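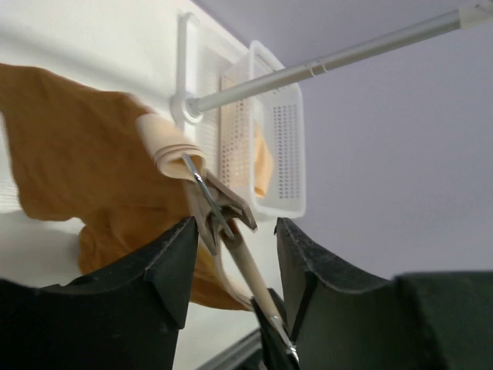 Focalization is the term for the position from which the events of a story are perceived. It is separate from narration, the act of telling, and most errors in first drafts of the close reading come from treating the two as one. A narrator may stay outside every character and report only surfaces: a pale rod set at a slant, a thin silver wire running along it in a long, narrow loop. No one in the story needs to be looking at the wire for that sentence to work. Once the text adds that the wire "was still there," a perceiver with a memory has entered, and the reader has to ask who it is.

Unit 4. Who sees, who speaks
Course notes, N. Ağca
Set text: Hollgate, chapters 1 to 6

1. Three basic types

Zero focalization. The narrator knows more than any character and moves freely between minds and places. The opening of Hollgate, with its account of the town before the Saraç family arrives, is of this type.

Internal focalization. The information given is limited to what one character knows or perceives. It may be fixed (one character throughout), variable (moving from one to another), or multiple (the same event given through several). Chapters 2 to 5 are variable, with most pages given to the elder daughter.

External focalization. The narrator gives less than the characters know. Actions and speech are reported, thoughts are withheld. The ferry office scene in chapter 6 is close to pure external focalization until its last paragraph.

The types describe passages. A whole novel seldom keeps to one of them, and a paper that labels the entire book "internal" will be returned for revision.

2. Markers to look for

Verbs of perception and thought: saw, heard, supposed, remembered.
Words that fix a position in space or time: here, now, this side, tomorrow.
Words of judgment that the narrator would have no reason to use.
Names. Nazmiye's father is "Mr. Saraç" in chapter 1, "her father" in chapter 3 and "the old man" in the passages given to Fikar. The person referred to is the same in each case.
Gaps. What a passage leaves out is evidence too, but it is weak evidence when used alone.

Tense is not a reliable marker in this text. The past tense is used under all three types.

3. Free indirect discourse

Free indirect discourse keeps the third person and the past tense of the narrator but takes over the wording of the character. Compare:

Direct: Fikar said, "I will not go back to the office tomorrow."
Indirect: Fikar said that he would not go back to the office the next day.
Free indirect: He would not go back to the office tomorrow. Let them wait.

In the third version there is no reporting verb, and "tomorrow" is counted from Fikar's day. "Let them wait" has no grammatical owner at all. Students often write that such a sentence is "ambiguous" and leave it there. State between which two voices it is ambiguous, and what changes in the reading if one or the other is chosen.

4. Neutral description

A passage with no marker from section 2 should be called neutral, even if a focalized passage stands on each side of it. The usual mistake is to let the type of the first paragraph spread across the page. Work sentence by sentence, and mark the exact word at which the shift takes place.

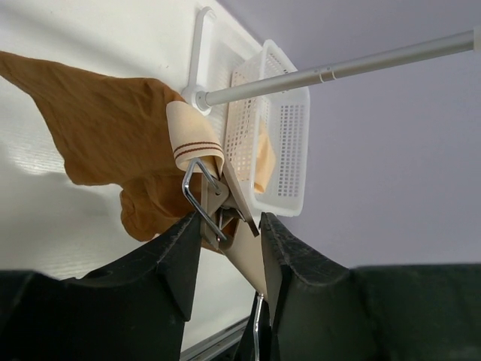

Fig. 2. Beige clip with a bent wire spring, gripped between two dark fingers of a robot gripper.

5. Seminar exercise

Read the Trolleo letter (page 482 in the one-volume edition, reprinted in the course reader). Rewrite its first 15 lines twice, once with Fikar as fixed internal focalizer and once with external focalization. Keep the order of events. Do not add dialogue. Bring both versions on paper — they will be exchanged.

6. Close reading

Length: four pages, double spaced.
Passage: one continuous extract of no more than 30 lines, copied out and numbered.
Weight: 20 percent of the course grade.
Due in December, before the last seminar.

Secondary sources are not required. If one is used, cite it in full and define its terms, as several critics use "point of view" for both narration and focalization. Plot summary should be kept to two sentences.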